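We use cookies to remember your archive display settings. By continuing to browse the list archive you agree to this. Accept | Manage preferences

[Workier-users] Re: How many demos before it's worth training?
December 2019

Hi all,

Thanks for the question, and sorry it sat for a bit. We've had the heaters going and half the lab down with a cold, so email has been the first thing to slide.

> We're setting up our first two-arm station and want to collect
> demonstrations for a simple pick and place job (toy fruit into a
> container, nothing fancy). Two things I can't work out from the
> Workier docs. First, how many demos do people record before the
> first training run? Second, do you keep the table tidy or leave
> other stuff on it? Our first batch was on a bare bench and the
> policy falls over the minute someone puts a mug down.

On the first one, we record 40 and then train, even if we mean to go on to a lot more. It's a cheap way of finding out that your grippers are logging backwards or that one of your cameras has a stale calibration (both of which have happened to us, and the second one cost us a fortnight). The Villa group told me they wait for a bigger set, and they may well get a nicer first result, but I like finding my mistakes early.

For the fruit task we ended up at 49 good episodes on the first table layout. We threw out 4 more. In two of those the operator fumbled a grasp and then sat there thinking, and the long pause teaches the policy to sit there thinking as well, bless it. A fumble followed by a quick regrasp we keep, and I'd encourage you to do the same, as those recoveries are worth their weight in gold once the thing is running by itself.

As for the mug problem, oh yes, we know that one well! Our bare-table policy was lovely until somebody left a jumper on the bench. Now we leave things lying about on purpose and shuffle them every so often, and we move the container too, a hand's width this way or that. Use whatever colours you have handy, especially ones that match your fruit. Yellow on yellow has been our hardest case by a long way, and I'd want plenty of it in the training set.

I've put one in from our fruit set so you can see the sort of mess I mean:

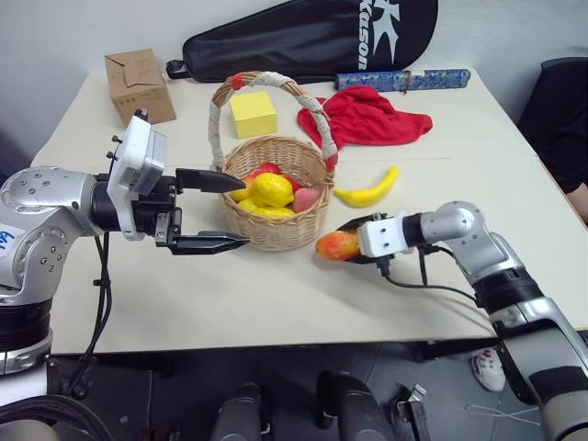

Mango in the right gripper, lemons in the basket, banana still on the table.

The foam cube behind the basket is a good example of a distractor that earns its keep, being yellow like the lemons and the banana. Do think about your basket handle, too. A tall one looks harmless, but the arm has to come in beside it or over it, and your operators will each have their own habit. We asked ours to mix it up.

Sessions here run 30 minutes and then we swap operators, as tired hands make sloppy demos.

One last thing: if you're writing out through Divau, check the gripper channel before you record anything you care about. The Esosmont converter reads it in a different order and won't complain. I'm hoping to post our conversion script to the list in January, once I've tidied up the comments.

Good luck with the station, and do let us know how the second batch goes.

Cheers from the fruit bench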